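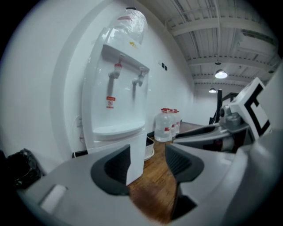 The water dispenser, with the jugs lined up against the wall behind it.

Opinion: Log the failure before you tune the planner

By Nomvula Gumede

Most software teams I have worked with treat perception, planning and control as three jobs with three owners. When a pick goes wrong, the first question in the room is whose job it was. I think that question costs more time than any bug I have seen, and the cure is dull. We need better replay tools, and we need them before we need a better planner.

Take the water corner. A dispenser is an easy object to name and a hard one to plan around. The front is glossy and white, the wall behind it is white, and the bottle on top is wrapped in clear plastic. The jugs on the floor are clear too. A depth estimate has very little to hold on to in a place like that, and a planner that trusts the estimate will plan straight through a surface it was never told about.

At Trurkow we spent most of November on this kind of thing. We had 882 logged episodes from rooms like this one, and 93 of them were marked as planning failures. Pieter Naidoo went back through all 93 with the raw streams lined up on one clock. In 84 of them the planner had done what it was asked to do with the map it was given. The map was wrong, or it was late. We had been changing cost weights for weeks to fix a problem that sat two modules upstream.

I don't blame the people who marked them. The label came from whichever process threw the error, and the planner was the last one holding the message. Our viewer at the time, a tool called Ketari, showed the planned path and the final state and left out what the map looked like in between.

Time is the other half of it. A marker cube on top of a gripper gives a clean pose when the camera can see enough of its faces. Hands move, bags hang in the way, and a pose that was good can be a few frames old by the time it gets used. If the log keeps only the pose and drops the capture time, no one can tell a tracking error from a stale one. They need different fixes. I would put a running clock where the cameras can see it, store a timestamp with every estimate, and refuse to merge code that throws it away.

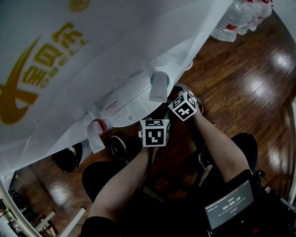
What I would pay for

Pieter disagrees with me on one point, and it is a fair one. He says replay tools never get finished, and that a team can hide in them for a year. He has seen it happen. His own view is that a better depth model would have removed most of our bad cases on its own. Maybe so, but we only know which cases were bad because he sat down and replayed them.

So my list is short. Every module writes its inputs as well as its outputs. Every message carries the time the data was captured, and the time it was sent goes in a separate field. The viewer can stop at any moment and show what the planner believed right then. Clear plastic gets its own test set — bags, jugs, wrapped bottles — and the results are reported apart from the average.

The last item met the most pushback at Hlongwane, where I gave a version of this as a talk. People there felt that a separate score for clear objects would make the overall number look worse to customers. It would. I would still publish it.

We replaced Ketari in the spring with a plain script that draws everything on one timeline. It is slow and the colors are ugly. Pieter has it open most of the day.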